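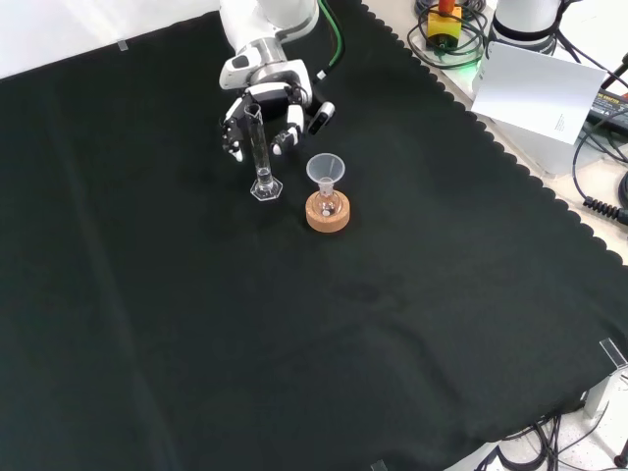
Proveta de vidro com base hexagonal, balão de fundo redondo no anel de cortiça e funil de plástico.

O vidro que fica na bancada

Provetas, balões e funis continuam a ser o material mais barato de um laboratório e também o que mais se parte. Fomos ver como se escolhe, como se arruma e quanto dura.

O catálogo da Melovard, que abastece laboratórios escolares e pequenas oficinas de análise, tem 3469 referências. Os aparelhos com ecrã ocupam as primeiras páginas. O vidro vem no fim, em letra miúda, e é dele que sai a maior parte das encomendas. Uma proveta, um balão, um funil, um anel para pousar o balão: com isto faz-se muito trabalho, e o conjunto cabe numa gaveta funda se a proveta for deitada.

A proveta serve para medir volumes quando não é preciso o rigor de uma pipeta. É alta e estreita por uma razão simples. Quanto menor o diâmetro, maior a diferença de altura para a mesma quantidade de líquido, e mais fácil se torna a leitura. O preço a pagar é a estabilidade. Uma proveta alta cai com um toque de manga, e quando cai bate quase sempre com o bordo superior. A base hexagonal ajuda um pouco, já que impede a peça de rolar até à beira da mesa depois de tombar. As bases redondas ainda se vendem, mas a Melovard deixou de as recomendar a escolas.

O erro mais comum não tem a ver com quedas. É usar uma proveta grande para medir pouco líquido. Com um fundo de água numa peça alta, a leitura faz-se na parte menos favorável da escala, e qualquer desvio do olhar pesa muito no resultado. Para volumes pequenos convém uma peça pequena. A leitura faz-se com os olhos à altura do líquido, pela parte de baixo do menisco, com a proveta assente na mesa. Quem a levanta para ver melhor acaba por a inclinar.

O balão de fundo redondo tem o problema contrário. A forma distribui bem o calor e aguenta melhor as diferenças de pressão do que um fundo plano, mas não fica de pé sozinho. Daí o anel. Os de cortiça são os mais antigos que ainda se encontram à venda e, para muita gente, os melhores. A cortiça é leve, não risca o vidro, agarra-se à mesa e suporta um balão morno sem se queixar. A Abdella, uma pequena oficina que corta anéis de cortiça aglomerada, faz 40 por fornada de cola e vende-os quase todos para fora. O desperdício vai para bases de tachos.

Os anéis de borracha duram mais e lavam-se melhor. Os de cortiça mancham, esfarelam-se nas arestas e absorvem o que lhes cai em cima. Num laboratório onde se trabalha com corantes, um anel de cortiça fica feio ao fim de um mês. Trocam-se sem pena – custam menos do que o balão que seguram.

O tamanho do anel conta mais do que parece. Um balão pequeno num anel largo desce até tocar na mesa e fica a balançar. Um balão grande num anel estreito fica alto de mais e tomba com o peso do líquido. A regra da oficina é que o anel deve apanhar o balão bem abaixo do meio, com o fundo perto da mesa. Quando se põe um funil no gargalo, o centro de gravidade sobe e a regra passa a valer a dobrar.

Quanto aos funis, a discussão entre vidro e plástico está mais ou menos encerrada no trabalho corrente. O plástico translúcido ganhou. Não lasca o gargalo do balão, pesa pouco e, se cair, apanha-se do chão e lava-se. O vidro mantém-se para solventes que atacam o plástico e para filtrações a quente. Um pormenor que muitos esquecem: um funil bem encaixado veda o gargalo, o ar não sai e o líquido fica parado no cone. Basta levantá-lo um pouco enquanto se verte, ou meter uma tira de papel dobrado entre as duas peças.

Sobra a superfície. A maioria das bancadas é clara, e o vidro transparente desaparece em cima dela, sobretudo com luz de teto. Um pano preto resolve isso por pouco dinheiro. Os contornos aparecem e uma lasca no bordo vê-se mais depressa. O pano também amortece um pouco o pousar das peças. Tem dois inconvenientes: faz rugas, e uma ruga debaixo da base de uma proveta chega para a pôr torta; e escorrega, se não for preso. Há quem use fita-cola nos cantos e há quem use molas. Qualquer das soluções serve, desde que se alise o pano antes de pousar o vidro. Com chama ou placa de aquecimento, o pano sai da mesa.

A Skumby, que aluga material a escolas durante o ano letivo e o recolhe no verão, fez as contas às perdas do último ano. De 700 peças de vidro entregues, voltaram partidas ou lascadas 117. As provetas eram quase metade. Os balões vinham a seguir, e em muitos deles o estrago estava no gargalo. A empresa passou a mandar um anel com cada balão, na mesma caixa, e separadores de cartão para as provetas viajarem deitadas. Em agosto, quando o armazém está cheio, tudo é lavado, visto contra um fundo escuro e reposto nas caixas.

A lavagem merece mais cuidado do que costuma ter. Escovilhão com ponta macia, detergente neutro, água da torneira e, por fim, água destilada. As provetas escorrem de boca para baixo num suporte de pinos, nunca encostadas umas às outras. Os balões ficam também invertidos, e o anel de cortiça seca à parte, longe do lava-loiça. O vidro de medição não vai à estufa quente, para não perder a calibração.

Para quem está a montar uma bancada de raiz, a Arura vende um conjunto de iniciação com duas provetas, um balão, um anel e um funil. Quem já tem vidro em casa ou na escola pode começar por passar o dedo enluvado pelo bordo de cada peça. As que arranham saem da prateleira e vão para o contentor próprio, que não é o vidrão: o vidro de laboratório funde a uma temperatura diferente da das garrafas e estraga o lote.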